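Dastside Pantry Shop – Bags and Totes Gallery

Home / Shop news / Galleries / Bags and totes

Posted by Sheyla Paucar, January 23, 2020

We stopped giving out plastic bags in September. Since then the bag rack by the register has grown from a single hook to most of the wall, and people write to ask what is on it before they drive over. This page is meant to answer that. It covers the bags we sell, the ones we lend, and a few we have tried and dropped. Most entries are text only for the time being. Bags change with each delivery, so call before making a special trip for one print.

Prices are on the tags in the shop and are not listed here. Everything on the rack can be returned within 40 days if the tag is still on it.

1. Plain canvas tote, natural
The one most people buy first. Flat bottom, two short handles, no pocket. It will carry canned goods without stretching much. Wash it cold or it shrinks on the long side and the handles start to pucker.

2. Plain canvas tote, navy
Same bag as above, dyed. The first batch rubbed off on light coats when it got rained on. The current batch has been better, but wash it by itself the first time.

3. Bodin string bag
Open mesh with a long shoulder loop. Good for oranges, onions, and bread. Bad for anything with corners, and keys fall straight through. It packs down small enough to keep in a coat pocket, and that is why we use it ourselves.

4. Bodin string bag, short handle
Made for carrying in the hand or hanging from a hook in the kitchen. Several customers keep garlic and potatoes in theirs. The short handle digs in a little when the bag is full.

5. Tostitari market bag
Our largest. Heavy cotton with a stitched base and an inside loop for a bottle. When it is full it is too heavy for some people to lift off the counter, so we usually suggest splitting the load between 2 smaller bags. There are wider straps on the newer ones. If you have the older kind and the strap has come loose, bring it in and we will sew it back.

6. Tostitari lunch bag
The same cotton cut down to lunch size, with a fold-over top and a button. Not insulated. It holds a sandwich box and an apple, or a medium jar of soup standing upright. A taller jar stops the top from closing.

7. Produce bags, thin muslin
Sold in a bundle. The drawstring is on one side only. We weigh them empty at the register and take that off, so there is no need to write the weight on them. They get stained by beets and turmeric, and the stains do not come out.

8. Plukside cooler bag
Gray outside, silver lining, zipper across the top. Keeps milk cold for the bus ride home. The zipper sticks at the corner for the first week or so – rub a candle stub along it. Wipe the lining out with a damp cloth and leave it open to dry overnight.

9. Loan bags
The basket by the door has clean bags people have given us, up to 100 at a time after the holidays and almost none by spring. Take one, bring it back when you can. We wash them on Mondays. Please check the bottom before you drop one off. We have found receipts, a glove, and a whole lemon.

10. Paper bags with handles
Kept behind the counter for anyone who forgot theirs. They are fine for dry goods and not much else. If you are buying frozen things, ask for a loan bag.

11. Fruit print bag

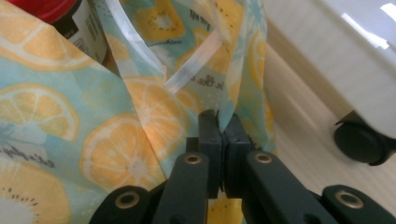
Citrus slices in yellow and orange on pale aqua, with small script words in between. The strap is a shiny, see-through white. We get asked for this one more than any of the plain ones.
Delphine wrote in to say that she turns all her printed bags inside out before washing and hangs them by the bottom seam, and that the colors on hers have lasted much longer that way than they did in the dryer. She also asked whether we would think about stocking a zippered pouch to go inside the big market bag, for a phone and a wallet. We are looking at samples from Plukside and will put one on the rack if the zipper is better than the cooler bag's.

Care, for all the cloth bags
Shake them out first. Flour and seeds collect in the seams and turn to paste in the wash. Cold water, ordinary soap, no bleach. Dry them on a line or over the back of a chair. Iron on the inside if you want them flat, and keep the iron off any strap that is not cotton.

If something leaks in a bag, rinse it the same day. Oil is the hard one. Dish soap worked in with your fingers before washing takes out most of it, though a shadow usually stays on the natural canvas.

Mending
Bring torn handles and split seams to the counter any weekday before noon. Straight seams are free. We charge for new handles, as the webbing has to be ordered in. Mended bags are kept on the shelf under the window with your name pinned to them.

Bags we no longer carry
The jute shopper shed on everything. The net backpack was too small for adults. The folding crate was useful but took up the whole lower shelf, and we may bring it back in the fall if there is room for it.

More galleries: Jars and lids – Dish towels – Brushes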